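Household Skills, Evening Course
Handout 2: Laying out a small work surface
Notes by Lev Panasiuk, December

Welcome back, everyone, and thank you for bearing with me last time when we ran over. I promised to write up the part about mats and bowls properly, as several of you were still copying from the board when the lights went down, so take your time with these pages and bring them along next session (there is a pocket for them at the back of the Skurnow folder).

We begin with the surface itself. A table on its own is a perfectly good thing, but small items skid about on it and get lost against the grain, and a plain dark mat puts both of those right at once. I like one that covers most of the tabletop and still leaves a strip of wood along the side, where you can rest your wrists or put down a pencil. Smooth it out from the middle with the flat of your hand before anything goes on it.

Next comes the bowl. It wants to sit well back, so that the middle of the mat stays free for whatever you are sorting, and you want to be able to see into it without getting up. A pale inside is a great help here, particularly with darker bits and pieces, and I will happily forgive any amount of cheerful printing on the outside!

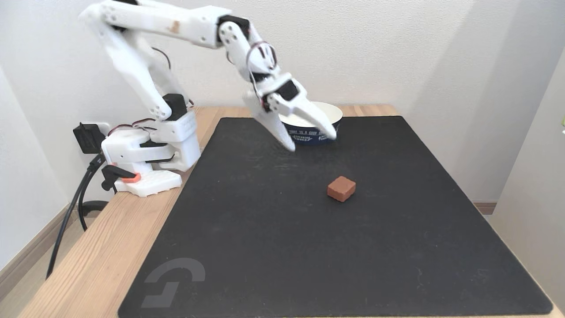

Fig. 1. Bowl towards the back of the mat, small reddish-brown block near the middle.

Now for the exercise we call "one thing, one place". Put a single small object on the mat, sit back, and decide where it belongs before you touch it. Then pick it up, put it in the bowl, and take your hand right away again. I know it feels rather slow, and at Van Wijk, where I first taught this, people used to groan out loud at it, but do please give it a fair go. When you are comfortable, try it from the other side of the table, and then with the bowl moved a little nearer to you.

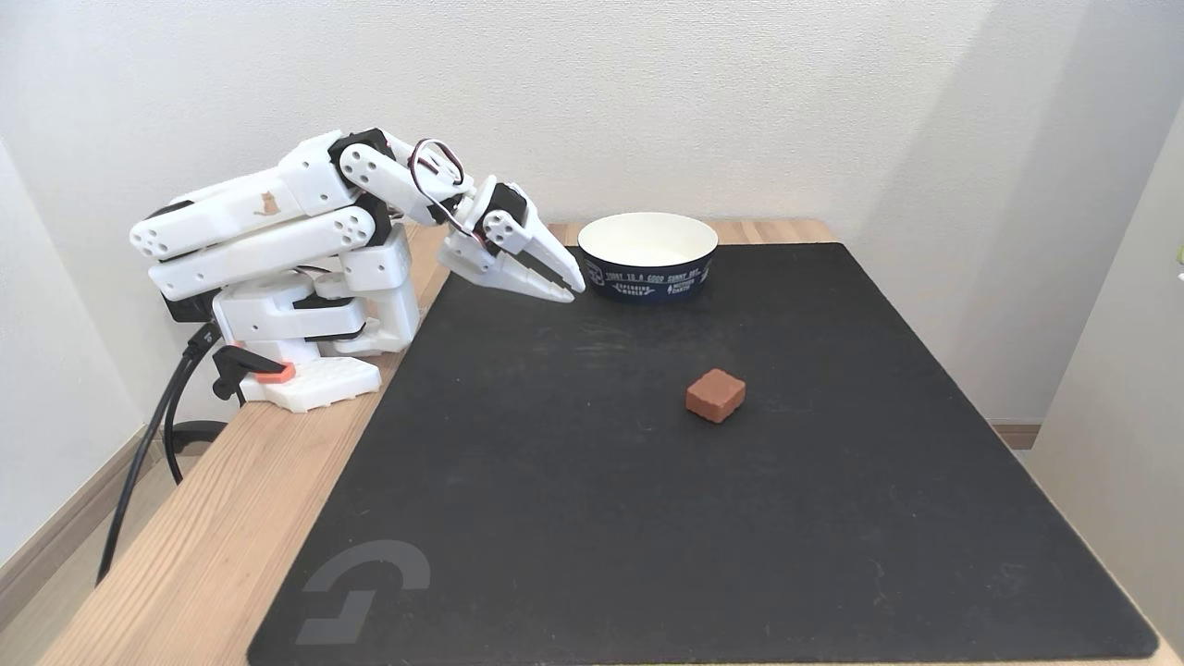 You will find that moving the bowl changes more than you expect. Your elbow comes in, your shoulder drops, and you may well catch the rim with your knuckles the first few times, so go gently, especially with a light bowl that slides easily. If it keeps creeping, a dab of putty underneath will hold it.

For homework, choose one drawer (a small one, please, we all remember the Irus sideboard) and sort it on a mat, one object at a time. Jot down anything that had no obvious home, and we will go through your lists together over tea. Further reading is in the Ternero booklet, page 290.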